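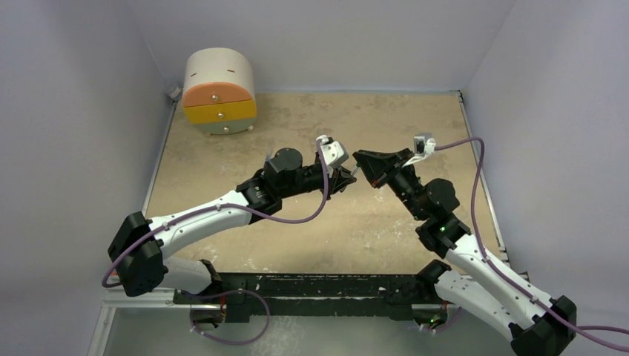 *Attachment 1: demo cell, both arms meeting right of center, chest at back left with all drawers closed.*

**Ticket:** Zandoseck cell, handover demo stops before the open day
**Opened by:** Fitriani Chong
**Assigned to:** Haziq Yusof
**Status:** Open, workaround in place
**Date:** October 3, 2018

**Problem**

During rehearsal for the visitor demo, the handover routine halts with a position tolerance fault on the right arm. The left arm holds. No collision is logged. The fault clears from the console and the routine restarts from home.

**Steps to reproduce**

1. Load `handover_open_day`.
2. Set the approach speed to 800 mm/s.
3. Run 20 cycles without stopping.

**Log**

**09:40, Chong.** Two faults in 20 cycles, both on the right arm during final approach. The drawer routine was run separately and did not fault.

**10:15, Yusof.** Checked the purple cable runs on both arms. The left one goes around the outside of the elbow, tied midway along the white link and again near the elbow. Asked Fitriani to watch it at full reach. She reports no snagging.

**11:05, Yusof.** Reloaded the tool offset for the right gripper from backup. Same fault on the next run.

**11:50, Ruddock.** Reduced approach to 400 mm/s. 20 cycles, no fault. The routine is slower, but it still fits the slot for the Nutia group.

**13:30, Yusof.** Suspect settling time at the meeting point. The grippers stop very close together, so there is little margin if the right arm overshoots. Will try a longer dwell at 800 mm/s after the visit.

**Workaround**

Run at 400 mm/s for all visitor sessions. Do not edit the saved poses. If the fault comes up in front of guests, clear it, send both arms home and start the drawer routine.

**Open items**

- Dwell test at 800 mm/s (Yusof)
- Copy of the controller log to Saodah Ngau
- Confirm the speed setting survives a restart (Ruddock)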